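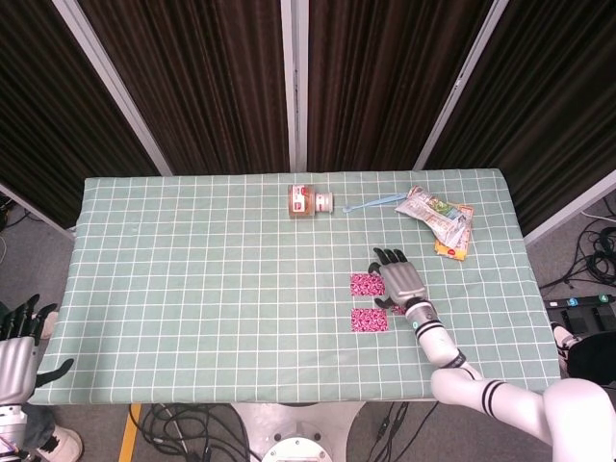
Leltgate is a tabletop training kit for two-armed robots, sold by Hurix. It bundles a set of small household objects, printed table cloths and a task list, and is used mostly by labs and training centers that teach robots to pick up, move and sort things by hand. The name is also used for the rental service that goes with it.

Contents

The current kit holds 110 objects in four trays. Mostly packaging, fabric squares, straps, small jars, wrappers. Items are ordinary store goods where possible. Hurix replaces worn ones by mail, though wrappers are treated as consumables and have to be bought again. Gridded cloths come in two sizes. No robot is included, and no software beyond the task sheets.

Use

Tasks run on a plain table in front of the robot. A typical one is short: clear the fabric squares, leave everything else. Harder sheets call for flat and soft items next to each other, since thin fabric is tough to get hold of with rigid fingertips. The grid lets an operator reset objects to a noted square between runs. Hurix suggests 60 runs per sheet before moving on. Many users do fewer.

History

Developed by Teófilo Urrego and Meriem Benjelloun at the Limislow training center, at first for in-house use. The early version was a shoebox of trash and a bedsheet marked with a ruler. Hurix took it over and put out the first boxed edition in June, with a second following after complaints about the trays, which cracked. The rental service began with the second edition. By the end of its first year 2,836 kits had been shipped, rentals not counted.

Reception

Mixed to good. Colleen Ross, reviewing it for the McIntyre newsletter, liked the cloths and the spare parts but called the task sheets "thin, and in places plainly untested." Price was the other complaint. Jad Smadi ran about 3,362 trials with the second edition and reported that the straps were the most usefull item and the jars the least, as they roll. A later sheet added foam rings to stop this. The rings are sold seperately.

See also: Bimanual manipulation; Teleoperation; Object sets

Print this article | E-mail this article

Reader comments (3)

Wálter Yupanqui: Section on rentals is too short. You pay by the week, and return shipping is on you. Ours was due back on a Tuesday and they billed the extra week.

gridcloth: Do the cloths wash ok? Ours has a fold line that will not come out and the fabric squares catch on it.

Colleen Ross: Second edition sheets are better. The quote is from my review of the first.

Recently updated
Hurix
Limislow training center
Fabric handling
Grippers, soft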